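4.2 Recording a vinyl record to your computer

Before you start, connect the Trandholm preamp to the turntable and open the Dretel recorder on the computer.

1. Clean the record with the dry brush, always following the grooves.
2. Set the input switch to PHONO. The lamp becomes green.
3. Play the loudest part of side A and turn the GAIN knob until the meter stays below the red field.

Note: Old pressings from the seventies are often cut more quietly. In this case you may raise the gain by 2 steps.
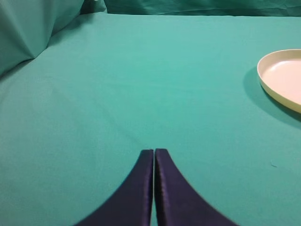
4. Return the needle to the beginning, press REC, and then lower the arm.
5. When the side has ended, press STOP and save the file. One long suite of 20 minutes needs 200 MB, a complete album 400 MB.

Caution: Do not use the click filter at the HIGH position for music with much cymbals or Mellotron. It removes also parts of the music.

If the recorder shows error 912, the cable is not detected. Take it out, wait a moment and connect it again.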